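Nenley Completes Changeover to Single-Grade Shipping Carton Across Returns and Outbound Lines

DULLBRIDGE, 2018-05-07. Nenley, a packer and shipper of small goods for online stores, has completed the changeover of its Dullbridge site to one grade of corrugated carton. The new carton, sold under the name Kikenus, replaces five earlier types and is now used for both outbound orders and customer returns.

The Kikenus carton is a single-wall box with full-length top flaps. It is supplied flat, in one board grade and three footprints. Soft goods such as pouches, caps and folded clothing are packed without an inner bag where the store agrees to it.

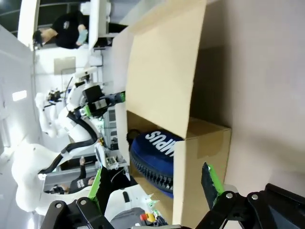

Zippered pouch in an open corrugated carton.

The changeover began in December with a trial on one packing line. During the trial, 646 cartons were packed, closed, stacked and opened again by staff. Each carton was checked for crushed corners, split creases and flap tear. Cartons that failed were set aside and the fault was logged by type and by position on the box.

"Most of the faults we logged were at the flap crease," said Hilkka Laaksonen, head of packaging at Nenley. "The supplier moved the score line and changed the depth of the crease. We repeated the test with the revised board and then released it to the other lines."
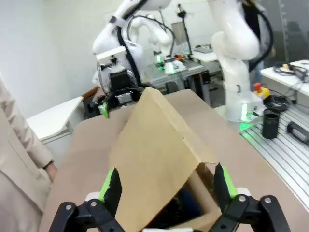
Under the revised specification, the flap must fold to a right angle and back five times with no break in the outer liner. Incoming board is sampled at each delivery. A pallet is held if any sample fails, and a second set of samples is drawn from the same pallet before a decision is made. Records are kept by delivery number and are open to client stores on request.

The carton is closed with paper tape 85 millimeters wide. The earlier plastic tape is no longer stocked at the site. Clients that need a tamper-evident seal may order a printed version of the paper tape, which is applied on the same machines with no change of settings.

Returns are handled under the same specification. A carton that comes back with sound walls and creases is reused inside the building for storage and transfer between lines. It is not sent out to a customer a second time.

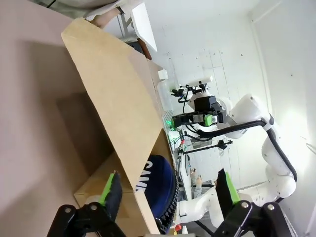

Storage space has also been rearranged. The site now holds flat cartons in one aisle, and 807 pallet positions have been relabeled to match the three footprints. Su-bin So, who led the relabeling work, said pick lists were reissued to all shifts before the old labels were removed.

Client stores do not need to change their order files. Existing carton codes will be mapped to the nearest Kikenus footprint until the end of December, after which the old codes will be rejected. A conversion table is available from the client desk.

Contact for media: Kazimiera Pietrzak, Nenley, Dullbridge
Contact for client stores: Kyung-hwa Oh, client desk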